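The white table, and what ends up on it

2/10/19

I have been promising for weeks to write something about the table, mostly because three of you asked after I mentioned it in passing, and then I kept putting it off because I wasn't sure there was enough to say about a table. There is, as you are about to find out. Get comfortable.

For those who are new, I moved my work things out of the bedroom last July and into the little tiled room at the back of the house, which had been used for a bit of everything by the people before us. There was a sink in there once, and you can still see where the pipes were capped off. I thought about taking the tiles down and putting up something softer, maybe a warm paint, and I got as far as buying two sample pots. But the tiles are big and pale gray and they wipe clean, and I have grown fond of them in the way you grow fond of a coat you didn't choose. The sample pots are still under the stairs.

The table came from Ostotik, the secondhand office place out past the roundabout. I went in wanting a proper desk with drawers. I had a very clear picture of it in my mind, dark and a little old-fashioned, with brass pulls and maybe a scratch or two from somebody's dog. They had one like that, too, and it was beautiful, and it was 300 before delivery and would not have gone through my back door without losing its legs. Next to it was this plain white table with nothing to recommend it except that it was wide and it didn't wobble. I leaned on every corner. I think I leaned on every corner twice. It was 179 and they threw in the delivery, so home it came.

I will admit I was a bit sad about it for the first few days. It looked like something you would find in a waiting room. I put a runner on it, then a tray, then a lamp, then a plant on the tray, and then a second tray for the things that had been moved off the first one, and before long I couldn't have told you what color the table was. I had my sewing in one corner and the household paperwork in another and a pile of catalogs I was going to look through properly one of these evenings. Every time I wanted to do something I had to shove something else to the side, and then that thing would slide off the back and I would be on my knees with a flashlight.

So in the fall I started doing what I now call the evening clear (a grand name for it, I know). It began because I needed to cut out a curtain and there was simply no other flat surface in the house big enough. I took everything off and stacked it in the hall, wiped the table down from one end to the other, and then stood there looking at it. It was so calm! I hadn't realized how much that heap of stuff had been talking at me all day long. I cut my curtain, and then I didn't put the things back. A good half of them stayed in the hall until they annoyed me enough to find them real homes, and the rest went to the charity shop.

Now I do it most nights before supper. It takes me 11 minutes if I don't stop to read anything, and I know that because I once set the oven timer to prove to my sister that it wasn't a whole production. Papers go in the folder, scissors and pins in the tin, fabric back on its shelf, and the lamp goes on the windowsill where it honestly gives a better light anyway. Then I give the surface a wipe with a damp cloth and a drop of dish soap. I used to use a spray from the Nikzad market stall that smelled of lemons, but it left streaks I could see whenever the light came in low, and on a white table you see everything. Dish soap is fine.

There is one thing that always gets missed, though, and it is always the same thing. Coffee. I am a person who drinks most of a coffee and then carries the remainder from room to room as though I have plans for it. At home it's mugs, and on market days it's a paper cup that I bring back with me and keep beside my work long after there is any point in doing so. I can clear away every last pin and thread, fold the cloth, hang it up, turn around feeling very pleased with myself, and there is a cup standing on the table.

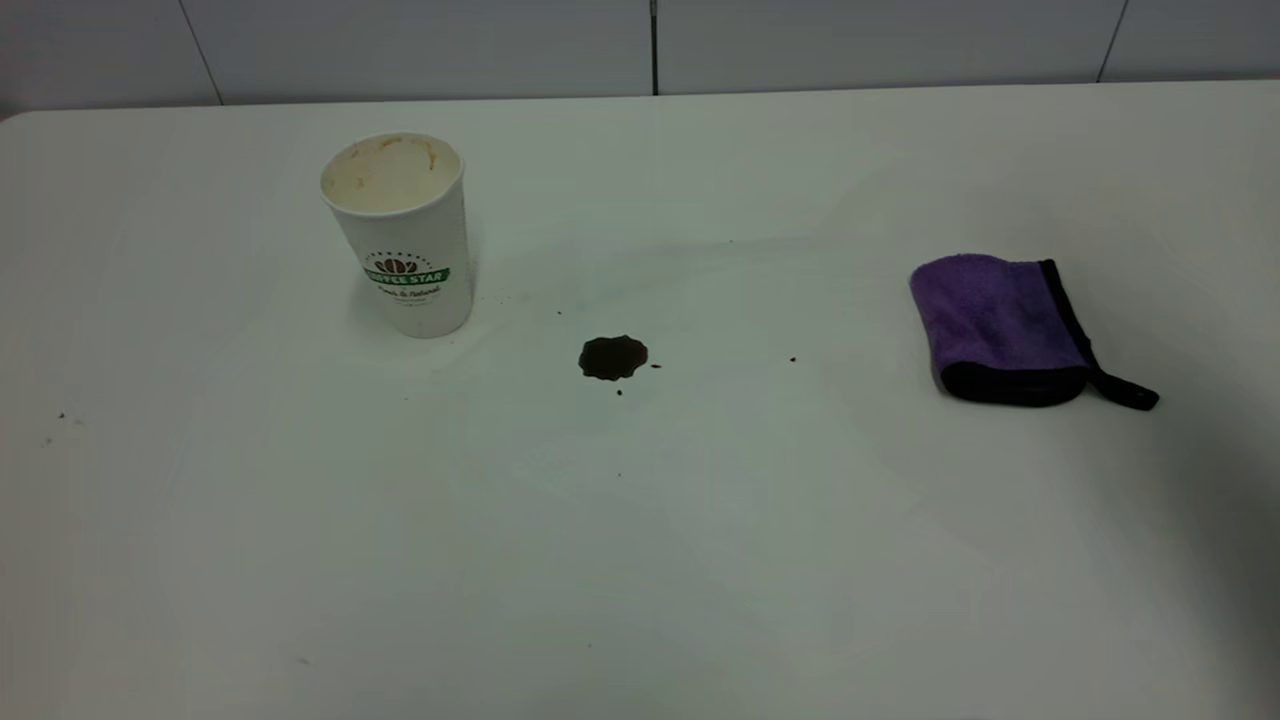

My mother was just the same with teacups. She would leave them on the stairs, on the edge of the bath, once on top of the piano through an entire Christmas, and we all used to groan about it. I think of her every time I do it, and I suppose that is why I haven't tried very hard to stop. I did buy myself one of those travel cups with the rubber lid, from Clurkirano, in a nice dull blue, and I take it with me perhaps one time in four. The rest of the time it's sitting at the back of the cupboard when I get to the counter, and I say yes please to the paper one. I am working on it.

A couple of you wanted to know whether a white table shows stains. It does, but they come off if you get to them the same day. I've had coffee rings, a bit of beet juice, and a line of blue tailor's chalk that I was certain would be there forever, and a paste of baking soda and water took care of all three. I let it sit while I put the kettle on, then rub it gently in circles and wipe it away. I wouldn't use anything scratchy. The one mark I haven't managed to shift is a small scuff on the front edge from the day it was delivered, and I have decided I don't mind it.

The other question was about the cold, given all that tile. Yes, it is chilly in there in winter. I have a rug under my feet and a cardigan on the back of the chair, and I work with the door open so some of the warmth from the kitchen finds its way in. In July it was the nicest room in the house.

What I would still like is a long, shallow drawer that hangs underneath, something for rulers and the rotary cutter. Iker make a metal one that clamps on without any drilling, and I've measured for it, but the clamps look as though they might be too narrow for the thickness of the top. If anybody has one and wouldn't mind holding a ruler up to it for me, I'd be so grateful. Leave me a note in the comments, or write to the usual address, PO Box 1413, if you are one of my letter people (I love my letter people, please don't stop).

Next time I'll show you the curtain, which is hemmed at last – well, on three sides.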